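Sorting Task Walkthrough for the Haworth Robotics Club
Posted 30 October 2018 in Club Guides

This page covers the block sorting task that new members work through before the December meet at Amside. You need a checked-out arm, a club laptop with Lekberg installed, and the sorting kit from the cupboard. Read it all the way through before you power anything up.

Step 1. Set up the table
Wipe the white tabletop and put the basket on the left. Leave a clear strip of table between the basket and the blocks. The gripper needs that room to come down without catching the rim. Tape over any loose cable ends near the table legs.

Step 2. Start the arm
Turn on the controller first, then open Lekberg and load the profile called Flito. If the arm was last used by the other group, the joint offsets will be wrong, so run the homing routine before you do anything else. Homing ends with two short beeps.

Step 3. Teach the approach points
Move the arm by hand in free mode. Save one point high over each block and one at grasp height. Do the same for the basket, with the release point a little above the floor of the basket. Start with the cube. Its flat sides are the easiest to grip, and a small error in angle will usually correct itself when the fingers close.
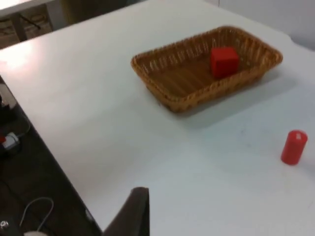

Why does the arm stop halfway down with a position error?
The saved grasp point is too low and the software has hit the height limit. Raise the point slightly, save it again and clear the error from the status menu.

Step 4. Move on to the cylinder and the ball
Grip the cylinder around its side, about halfway up. For the ball, cut the closing speed to 9 percent or it will squirt out sideways. If it rolls away, press pause, put it back by hand and restart from the last saved point. Keep your hands out until the status light is amber.

Step 5. Run the full program
Reset the layout before every timed run. Blocks go back to the right of the basket with gaps between them, and the basket starts empty.

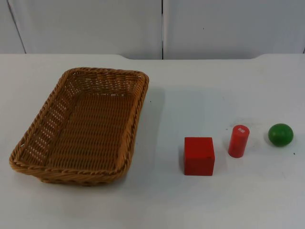
Starting layout with the cube, cylinder and ball.

Run the program at half speed once, then at full speed. Save your file with your initials and the run number. The task counts as passed when all the blocks are in the basket and the arm has gone back to its home position. You can try up to 14 times in one session.

Shut down in reverse order, laptop first and controller last. Return the kit to the cupboard and sign the sheet inside the door.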